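**Robot butlers: still in the mailroom**

30 December 2020

Damard, which runs a returns warehouse in Brouwer, has finished its year-end trial of a robot arm, and the people who sort returns there will be back at their stations in the new year.

The trial, run with a small outfit called Ereck, asked the arm to do one chore: take mixed items out of a bin, one at a time, and put each somewhere else. Any five-year-old will do this for you, if you want the toys on the floor. Over 11 days the arm was given 600 picks. It fumbled, dropped or simply stared down 174 of them.

"It's very good at deciding," said Nele Leemans, who ran the trial for Ereck. "It decides on something right away. Then there's the matter of picking it up."

Soft packaging was the worst of it, she said, followed by anything shiny. Items that had rolled against a wall of the bin came next, there being no room to get a finger behind them. Boxes went well. Leemans would like it known that boxes went very well.

Jade Kowalchuk, the shift lead on returns, was less moved. Her crew clears a bin while talking about something else, and they also notice when a returned kettle still has water in it, a skill the arm hasn't been offered. She did concede that it never asked to swap shifts.

Damard won't say what the trial cost. It does say it was pleased, in the way companies are pleased, and that it will look at the idea again in March with a different gripper and a narrower list of goods. Laundry folding, which the company mentioned with some excitement when it announced the project, has come off the list. So has "light kitchen tidying."

The household version is further off still. Plalik, which has been promising a countertop tidying arm, moved its launch back again this month and now gives no year at all – only "when it's ready." Deposits remain refundable.

Leemans thinks a machine that can put away the contents of one ordinary kitchen drawer, any drawer, unsupervised, is at least 6 years out. Kowalchuk, asked the same question, wanted to know who was going to load the drawer.

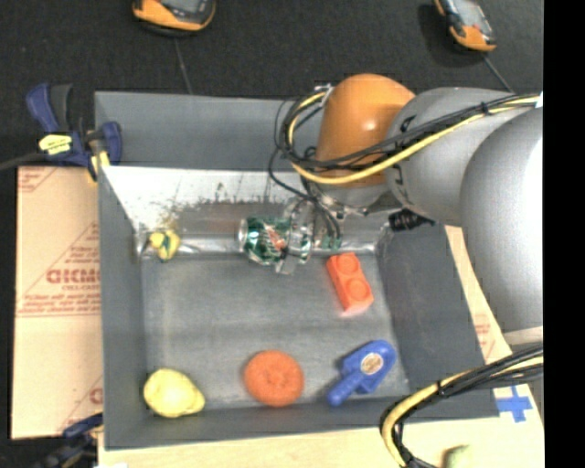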